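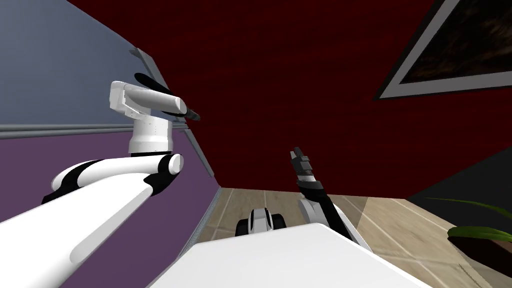 Two-arm unit in the simulated room, both grippers raised.

About Drellow

Drellow plans and commissions two-arm mobile robots for buildings where people are already at work: hotels, residential care homes, serviced offices. The company has 46 employees. Most of them came from building services and housekeeping operations, and the remainder from controls engineering.

Our work covers the period before a robot arrives on site and the first months after it. We survey the rooms, model them, run the intended tasks in simulation, and then write the revised job sheets together with the staff whose shifts will change. Delivery of hardware is handled by the client's chosen supplier. We do not manufacture arms or grippers.

How a project runs

Each project starts with a task inventory. Shift leads record what is lifted, carried, opened, closed and wiped during a normal day, and how often. Tasks are then sorted into three groups: those that stay with staff, those that move to the robot, and those that are shared. The shared group usually takes the longest to settle, as it involves handover points, waiting times and responsibility for errors.

Rooms are modeled in Volton, our simulation package. A Volton room contains walls, trim, floor, furnishings and plants at working dimensions. Surface detail is kept simple except where it affects detection. Dark walls and heavy fabrics receive extra attention, as a dark gripper can be hard to separate from a dark background at low light levels.

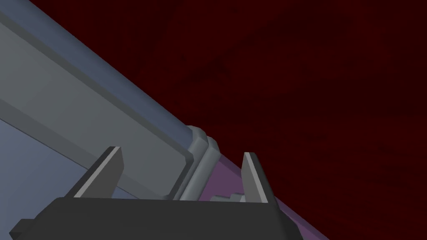
Approach and clearance are checked before any contact task is attempted. The operator steps through wrist angles one at a time and logs the finger opening at each. Runs that pass are stored in Bite, the gripper library, under the room type and the task name. Runs that fail are stored as well, with the operator's note on the cause. Base movement is planned separately in Troller, which holds the floor routes and the no-entry zones agreed with the site - typically doorways, bed sides and the area in front of elevators.

What changes for staff

The main change is in the order of the work. On a site with one robot, repetitive carrying is grouped into fixed windows, and staff plan their rounds to suit. Some employees prefer this. Others have told us that the day feels more rigid, and we now leave at least 20 minutes of unassigned time between windows.

A second change is the operator role. Every site nominates 2 operators per shift from its existing staff. Training takes 9 working days, the first part in simulation and the rest on the floor. No programming background is required. Operators learn to start and stop a task, take over an arm by remote control, read the fault log and decline a task they consider unsafe. A declined task is reviewed by us and is not counted against the operator.

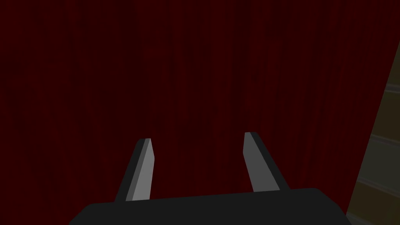

Gripper view with the fingers open, dark red curtain behind.

We ask clients to put three points in writing before installation: which jobs will be affected, what retraining is offered, and who on site may switch the unit off. Our standard answer to the third point is everyone. Projects without a signed staffing statement are not scheduled.

Management and contact

Harsh Negi is head of operations and is responsible for site surveys and operator training. Survey requests should include a floor plan, ceiling heights and the current shift pattern. The operator course runs throughout the year, with a refresher for existing sites each November.

Page last revised May 17, 2022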